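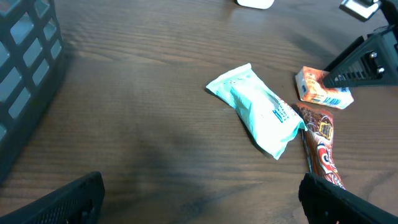
Ticket: Jirkex two-arm kit, evaluation unit
Status: Open, waiting on vendor
Opened by: Loukia Panagiotou, Lemieux
Vendor: Vendholm (support plan: standard)
Opened: Tuesday, August 30, 2022

Summary
Pick-to-basket demo program. Small arm won't reliably grab soft packaging. Boxed stuff fine. Also losing the link to the small arm a couple times a shift. We're on the 30 day trial so would like this sorted before we have to decide yes or no.

Setup
White arm and small black arm on the one rail, grey basket on the left, snack items for test pieces. Table is timber, against the wall. Firmware is whatever shipped in July, haven't touched it. Gripper force at factory default (700 in the settings page, no units shown, what is that?).

What happens
Wrappers lying flat: fingers close, slide over the top, come up with nothing, and the program carries on as if it has the item. Goes to the basket, opens, marks it done. Juice box picks up every time. Chocolate bar depends on which way it's pointing. Crosswise to the fingers OK, lengthways it gets shoved along the table.

Tried so far
1. Power cycled both arms. No change.
2. Re-ran the gripper calibration from the Jirkex menu. It passes. Still misses.
3. Dropped the approach height so the fingers go lower. Better on chip bags, then it tripped the table contact stop and sat there till I cleared it.
4. Emptied the basket and started over, then half filled it, in case the drop height was confusing it. Made no diference.

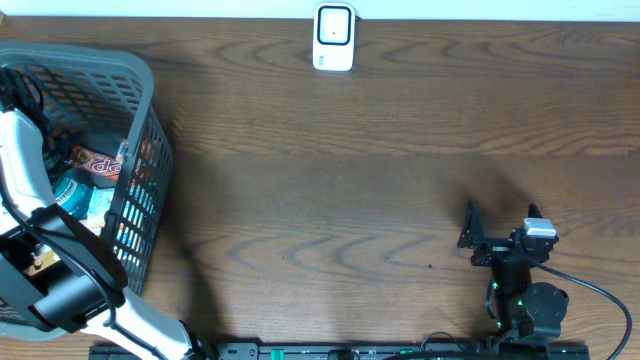 5. Swapped the USB lead on the small arm for the spare in the box. Link drop came back after lunch, so not the lead. Error is 192 both times, isn't in the manual PDF. Manual stops before that.
6. Raised force from 700 to 3000. Crushed a bag, didn't hold it any better. Put it back.
7. Ran the white arm by itself on the same items. It gets under the edge of a wrapper more often than the small one does, still not what the brochure clip shows.

Reply from Vendholm support
Thanks for the detail. Error 192 is a bus timeout on the small arm. Please check the cable has slack through the full range of motion and isn't pulling at the wrist connector. For flat film packaging we recommend the Cotar soft fingertip set, sold separately. Can you confirm which fingertips are fitted?

Loukia, reply
Standard black ones, as shipped. Quote didn't say anything about needing extra fingertips for packaging and packaging is what we told your sales guy we do. Can you send a Cotar set on loan for the rest of the trial? Not buying parts for a kit we haven't bought.

Checked the cable. Slack looks fine at home position. At full reach to the right it goes tight near the wrist, so could be that. Re-routed it with a bigger loop. 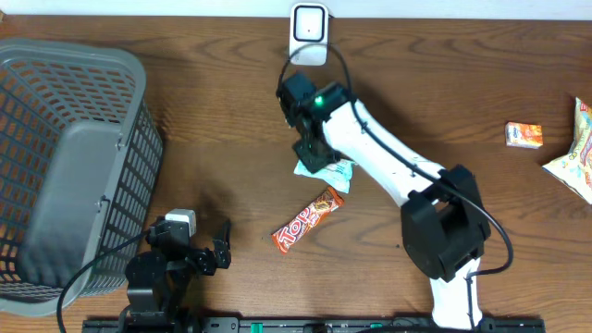 Left it running on the slow profile after that and no 192 so far, but that's one afternoon so don't close this. Missed picks same as before. The bigger gripe is there's no grip check. If it closes on nothing it should know it closed on nothing. Is that a setting or does it just not do it?

Still need from you:
- yes/no on the loaner fingertips
- what 700 and 3000 are measured in
- grip check, setting or no
- a manual with all the error codes in it
- trial extended by however long this takes, please

Will add the log export tommorow, the download button times out on our network so I'll grab it from home.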